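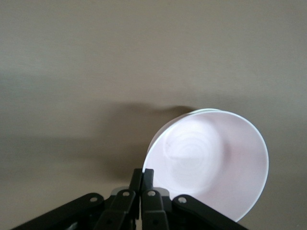

Slide 1. White bowl on a plain surface.

Speaker notes: Food waste in shared kitchens
29 May 2018

Welcome delegates and thank the Bragança office for hosting. Remind the room that questions will be taken at the end.

Slide 2. Background
The Somska programme covers 4 sites, all with a central kitchen and a single dining hall. Together they serve 4,000 meals a week. Until last August, leftovers were recorded only when a whole tray was returned. Plate waste was not recorded at all.

Slide 3. What was measured
Kitchen staff weighed scrapings after the midday meal. Peelings and bones were kept apart. The Jerent site joined late and its figures should be read with care. (Pause here; the table is small and those at the back will need time.)

Slide 4. Findings
Of the meals served each week, 900 came back with a full portion of vegetables untouched. Soup was rarely left. Bread was wasted most where it was placed on the tray before the diner arrived.

Slide 5. Proposals
Offer 2 portion sizes at every service. Move bread to the end of the counter. Ask Flomau to supply smaller serving spoons under the present contract.

Refer questions on cost to the written paper, section 4.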